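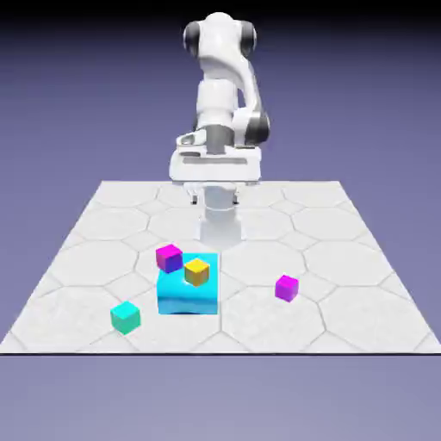
# Questions about the Wultlow community wind project

*Last updated 24 December 2022*

Thank you so much for all the letters and emails since the October open house. We've tried to gather up the questions that keep coming in and answer them as plainly as we can. A few of the answers run long, and we hope you'll forgive us for that. If yours isn't covered, please write, and we'll add it the next time we update this page.

## What exactly is being planned?

Two wind turbines on the ridge between Wultlow and Berkanell, on land that is mostly used for hay and will go on being used for hay. They'd be owned by the Jistberg Energy Cooperative, and anyone living in the three towns can join.

## Is this the same as the plan from years ago?

It's on the same ridge, so we understand why people ask! The earlier plan came from an outside developer and would have placed a whole row of turbines along the top, including several quite close to the Berkanell road. That plan was withdrawn before it ever got to a hearing. Ours is much smaller and sits farther back, on the north side, and we started over with our own wind measurements because the old ones were never shared with us.

## How much electricity will they make?

Enough over a year to match what roughly 1,265 homes use. Please do read that as a yearly figure, though. There will be still weeks in summer when the turbines hardly turn, and there will be winter nights when they make far more than all of us could use at once. Everything goes into the regional grid, and your own house will keep drawing from the grid just as it does now, so you won't notice any change at the light switch.

## Will my power bill go down?

Not directly, and we'd rather say so up front. You'll still buy your electricity from whichever supplier you have. Members of the cooperative receive a share of whatever is left at the end of the year once the loan payment and the upkeep are taken care of. In the first few years we expect that to be small, and in a poor wind year there may be nothing at all. After the loan is paid off it should look a good deal better.

## What does it cost to join?

One share is $100, and you can buy more if you'd like to. Each member gets one vote no matter how many shares they hold. You can sell your shares back to the cooperative with a year's written notice, provided there's enough in the reserve fund. Please don't put in money you expect to need soon.

## Will I hear them?

That depends on where you live and which way the wind is blowing. From the edge of Wultlow most people would hear nothing over ordinary outdoor sounds. At the nearest farmhouses there may be a soft, regular swish on some evenings, mainly when it's breezy up on the ridge and calm down below. The permit will set a nighttime limit, and if the turbines go over it they have to be slowed down. The full sound study is at the Wultlow library, at the front desk, and you're welcome to borrow it overnight.

## What about birds and bats?

We've had surveys done in spring and fall. The ridge isn't a major route for migrating birds, but there are bats, and they fly most on warm, quiet nights in late summer. The turbines will be stopped during those hours. We lose a little production that way and it's already in the budget.

## Who is doing the building work?

Karpenko has been chosen for the foundations and the access track. The turbine supplier hasn't been settled. We have offers in hand and we'll announce the choice to members first, then here.

## Will the road be closed?

The Berkanell road will have short closures while the blades and tower sections come through, mostly in the early morning. School buses won't be rerouted. We'll put notices in mailboxes along the road ahead of time, and if you have livestock to move or a family event coming up, let us know and we'll try to work around it.

## What happens when they get old?

The turbines should run for a couple of decades, perhaps longer with good care. A separate fund, paid into every year, covers taking them down and restoring the field. The landowner can see the balance whenever they like, and so can any member.

## Can I visit the site?

Yes, please come! There's nothing to look at yet except the measuring mast and a very fine view toward Jistberg, but we're glad to walk up with anyone who's curious. Wear boots, and close the second gate behind you.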